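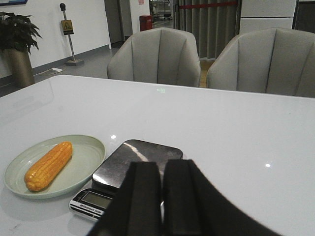

Most writing about homemade arms is still about reach and payload. I think both are the wrong numbers to argue over. A build in a shared workshop should be judged first on whether it can put a light object on a small target and let go of it cleanly, again and again, with no one nudging the target back into place.

Our group at Skunstead began in July with a spreadsheet comparing motors. Kha Huỳnh wanted more torque at the shoulder. I wanted a stiffer base. We spent weeks on both, and neither change did much for the release, where most of our failures were. The object left one finger before the other and rolled. Wider finger pads and a slower opening helped more than any motor we priced.

A kitchen scale makes a good target for this work. The platform is small, it has a hard edge, and a bad approach shoves the whole unit across the table. It also costs little to replace.

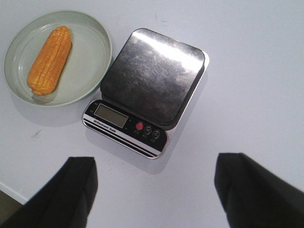
Does the scale need to be wired to the controller? Leave it unwired at first, and log each placement by hand until the arm completes 100 attempts without moving the scale.

Chantal Lemieux disagrees with me on this. Her position is that a hand log is slow and that people round in their own favor. She is right about the rounding. My reply is that a person who has to write down every miss looks at the fingers, and a script looks at a number. We changed the opening speed four times in one evening on the strength of those notes.

I would also keep the object light. A toy shows a poor grip early, while a heavier item can settle into the pads and hide a misaligned finger. Heavier loads of up to 500 grams can wait until the release is dull to watch — ours isn't yet.

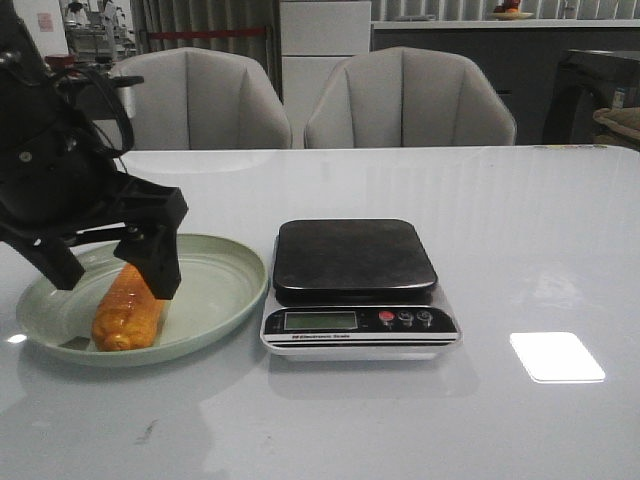
*Gripper at the plate, scale alongside.*

The budget should follow the same order: pads and finger geometry first, then cable routing, then motors.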